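I spent a morning at Girkitz asking people how they like working shorter hours in exchange for no meetings after lunch. The firm has 53 employees, and I half expected grumbling!
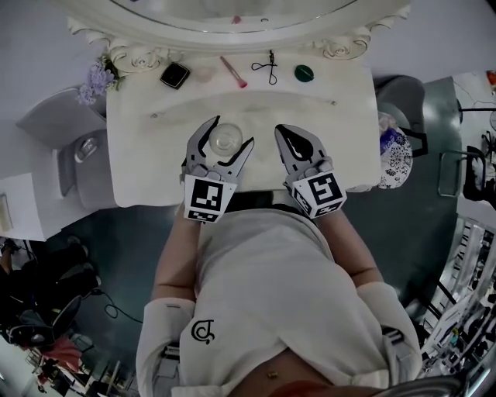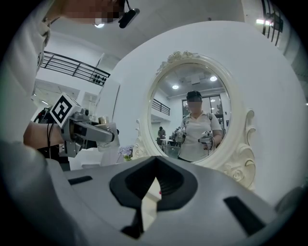
According to one planner, the afternoons are great but the mornings have turned into a sprint, and "you'd better eat breakfast first." She used to be at Coren, where 12 meetings a week was normal (mine was worse, I told her).

Pay stayed the same, which surprised me. "We asked about that twice," her deskmate said – and he's still waiting for the catch. The trial runs through April. After that, he told me, they all get to vote on it.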